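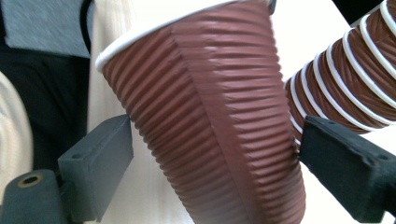
Fig. 1. Thin-walled ribbed cup, brown with a white rolled rim. Note the crease running diagonally down the wall.

Disposable Tableware and Its Handling
Handout 3: Ribbed plastic cups
Jawad Usmani

1. Scope

This handout covers the wall and rim of the disposable ribbed cup, and how to pick up, fill and stack it. Lids and paper cups are dealt with in Handout 6. Bring both to the practical.

2. Terms

Wall: the side of the cup between the base and the rim.
Rib: a raised ring running round the wall. Ribs set close together give a corrugated surface.
Rolled rim: the edge of the sheet turned over on itself to form a bead.
Crease: a line along which the wall has bent and the ribs no longer meet cleanly.

3. The wall

A thin plastic sheet bends easily. Pressing ribs into it makes the wall stiffer against squeezing without adding material. A plain wall of the same thickness folds inward under light finger pressure; a ribbed wall resists until one or more ribs buckle.

Horizontal ribs do most of their work against pressure from the side. They do much less against a load from above, where the corrugations can close up like a bellows. A full cup should therefore never have another full cup stood on it, even with a tray between them.

Once a rib has buckled it tends to buckle again in the same place. In Fig. 1 the ribs tilt at slightly different angles on either side of the crease, so the wall looks faceted. A cup in this state may still hold liquid, but it should not be used for hot drinks. Put it aside for dry goods or discard it.

4. The rim

The rolled rim has three functions: it keeps the mouth of the cup round, gives the lip a smooth edge, and provides a seat for a lid. It is the stiffest part of the cup. A split in the rim cannot be repaired, and a split cup is rejected whatever the condition of the wall.

On a two-colour cup such as the one in Fig. 1, the pale rim stands out against the body and is easy to inspect. On single-colour stock, turn the cup slowly under a lamp.

5. Picking up and filling

Hold an empty cup lightly by the wall. Apply only enough pressure to stop it slipping.
Hold a filled cup higher up, close under the rim, where the wall gives less.
Stand the cup on a flat surface before pouring. Do not pour into a cup held in the hand.
Leave a clear margin below the rim. Squeezing the wall raises the level of the liquid.

6. Stacking

Stack empty cups only, in sleeves of no more than 40. Lower each cup into the one beneath and let it settle under its own weight. Cups pushed home by force stick together, and the wall is often creased when they are pulled apart. To free a stuck cup, hold the lower one by its rim and twist the upper one gently.

7. For the practical

Work in pairs with the Lamska and Grotel samples from the side bench. Record the condition of wall and rim separately for each cup. Write-ups are due in October.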